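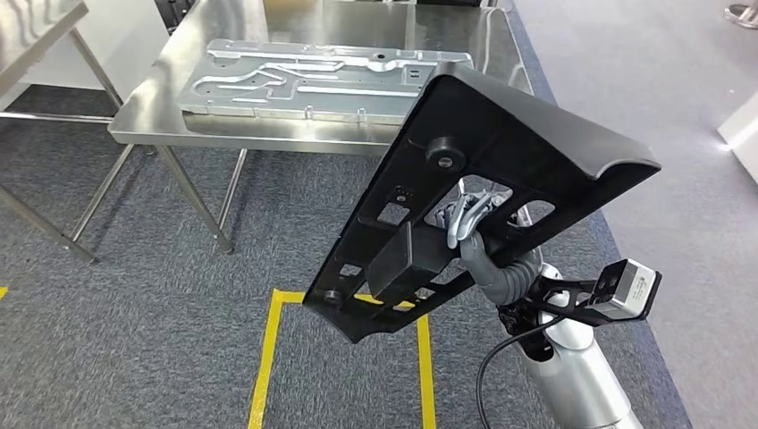 Question on demo gathering for big floppy-ish molded parts. We're doing teleop demos of a two-step job, pick up the black panel, carry it to the steel table, and the policy keeps learning grasps I don't like. Target is 1000 demos by end of April. Operators go for whatever opening is nearest, and a lot of them end up hooking the fingers through a middle opening just above the black block like this, ribbed side showing, panel on the diagonal. Works ok for a human driving. Policy copies it badly, fingers land on the block or on a rib and then it just sits there and shoves. So — do I force one grasp in the operator instructions or keep the variety and hope more data fixes it?

Robot is the Akitz arm with the hook fingers, logging thru Distik. One wrist cam, one head cam.

flatdale_mo

---

pinchpoint

Force one grasp. We lost a whole month to this. Multi-modal grasps on a part with that many holes = mush. The policy averages two openings and goes for the plastic in between.

---

G. Sartori

Disagree with pinch. Averaging is a model problem, not a data problem. What are you training? If it's plain regression then sure, it'll average. Anything that can hold more than one mode should cope with 2 or 3 different openings as long as each one has enough demos behind it.

The thing I would look at is the head view. With the panel tilted up like that it hides a big chunk of the table. Policy has to place on something it can barely see. Are your failures really at the grasp or later?

Guido

---

flatdale_mo

Both tbh. Grasp fails first so I see those most. When it does get a good hold the place is hit or miss, and yeah it drifts when the panel is up in front of the camera. Didnt connect the two.

Not plain regression, it's the chunked one that ships with Distik, default settings.

---

pinchpoint

Guido you say that every time and every time the person has 5 operators who all drive differently and no way to sort it. Modes are fine if you know what they are. Does OP have labels per grasp? Bet not.

---

flatdale_mo

No labels. 6 operators. So, worse.

---

ostrich_mode

Label them after the fact, it's cheap. Grab the one still at finger close from every episode, tag it "middle opening", "rim", "other". Boring but you get thru it in an afternoon w/ coffee. Then plot success by tag before you touch the instructions. We had a grasp everybody hated that turned out to be the most reliable one, almost banned it.

Also what's the metal plate on the table doing? Is that in every episode? If the plate is always in the same spot the policy might be using it as a landmark and you won't know till somebody moves it.

---

flatdale_mo

Plate is the other half of the assembly, panel goes next to it not on it. It's in every episode yes. Moved a bit, not much. Hm.

---

ostrich_mode

Move it a lot. Take it off the table for a chunk of them too.

---

G. Sartori

+1 on the plate. Shiny steel top as well, reflections change with the lights, so record morning and late afternoon or you'll get a policy that works till 3pm. Had this at Villa, took us ages to spot.

For the view, try telling operators to carry the panel lower until they're over the table edge. Costs maybe a second per episode. Or put a third camera off to the side and stop worrying about it.

---

pinchpoint

Third camera means the first few hundred demos don't match the rest. Don't do that halfway through a run.

---

G. Sartori

You can mask the missing view in training. It's not that bad.

---

pinchpoint

It is that bad with default settings and one guy running it.

---

tbone_lathe

Side note, what's with the tape. Does the panel start inside the yellow rectangle every time? Because if so that's your start distribution right there, one box. We tape ours too but it's for the people, the part starts wherever.

---

flatdale_mo

Tape is for where the base parks. Panel starts get randomized, well, "randomized", operators put it where it's comfortable. Should probably script that. Print out a list of start poses or something.

---

tbone_lathe

Script the base too then. Small offsets. Otherwise first time somebody bumps it you're retraining.

---

ostrich_mode

And keep the failures! Don't let people delete a bad grasp. Let them back off and regrab in the same episode, the recoveries are worth more than another clean one. That shove-and-sit thing you describe is exactly what you get when it has never seen anybody back out.

---

pinchpoint

ok that one I agree with. Still say pick one grasp for the next batch tho.

---

flatdale_mo

Plan for now — tag what we have by grasp, plate moves or comes off, start poses from a list, regrabs stay in. Carrying lower too, will try that with 2 operators first and see if they hate it. Leaving cameras alone. Not forcing a grasp untill I see the tags.

Will post the split when it's done.

---

G. Sartori

Post the place errors too please, split by how high the panel was carried if you can get that out of the logs.

---

flatdale_mo

Should be able to, wrist height is in there. Give me till end of the month.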